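Write the release condition down before the arm moves

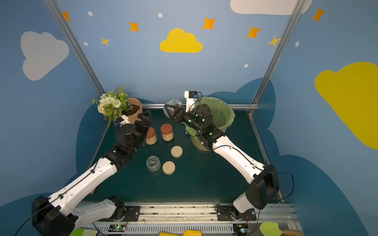

A reader at Bretley objected to my April column on this: a release rule for soft waste is paperwork, the operator can see when the bag is over the bin, and 19 clauses will not improve anyone's eyesight.

I accept the point about length. The draft we use at Hita had 30 clauses and most were padding. I do not accept the rest. An operator sees the bag over the bin from one angle. A clear plastic bag has no fixed shape, it hangs below the fingertips by a different amount each time, and it can cling to one finger after the gripper opens. "Over the bin" is therefore two conditions — position of the gripper, and position of whatever hangs from it — and a procedure should state both.

Two-arm cells need a further line. While one arm is releasing, the other should hold still or stay in its own half of the table, particularly where there is glass. Trilow's site rules leave this to judgement. Fankhauser's set a hold, with a logged override, and I favour that.

A colour-matched liner and bin are also worth a sentence. If the rim cannot be told from the liner on the monitor, the operator is guessing at the edge.

None of this requires new hardware. It requires one page, dated, kept at the cell and revised when the task changes.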